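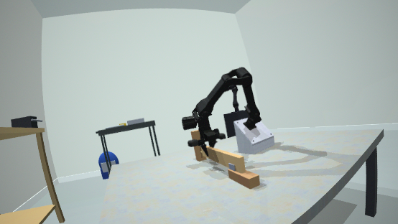

Do we buy the second arm now or wait for the new budget year? Wait, and spend what's left on mounts and spare fingers.

27/12/2023

OK, so I finally sat down with the Flonel quote and our own wish list side by side. The arm itself is fine, we all like it, but the extras are where it gets silly! They want 400 a set for narrow pointed fingers, and we'd want 4 sets to be comfortable (I'd go lower if Robles can match the shape – still waiting on their drawing). The angled stand is a separate line too, and I missed that completely in September.

The sim is helping a lot with the planning. I've got the arm on its wedge stand at the big table with the long plank and the blocks, and it's already changed my mind about table size. I had us down for the smaller Pillosen one and I've crossed it off. A long plank eats up room fast, and I want space next to the stand as well.

Still to sort out:
- does the quote hold for 30 days or 31? Two pages say two different things
- shipping on the table, still blank
- ask Cloltetti if they'd do the stand without the arm

I'll redo the sheet once Robles writes back – please don't edit the old one, the totals are wrong.

Recent entries
Gripper spares, what we have left
Table heights again
Notes on the Cloltetti visit

Last updated: after the Flonel call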